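Two-tier dish rack: what goes on the bottom?

Posted 16 January 2025 by Nillard
Print | E-mail | 3 comments

Hello all! I bought a black two-tier metal rack in October (so much nicer than my old plastic one) and I love it, but the big bowls have me stumped. Up top they hog the whole basket, and down below they seem to sit in the damp. Where do yours go?

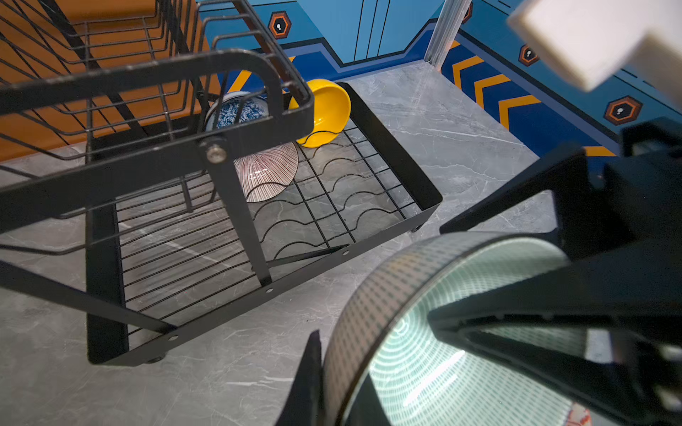

Replies

Griron
Bottom tier, always, tipped on their sides! The floor on ours is open wire, so the drips go straight through to the counter. I fold a towel underneath and swap it after supper, and with 5 of us at the table it's soaked by then, believe me.

Daver
i just dry mine by hand

Pilkington
Agree with Griron, though I'd wash the bowls last and let the plates drain first. Do wipe under the feet now and then, dear, mine left little marks.

Shares: 8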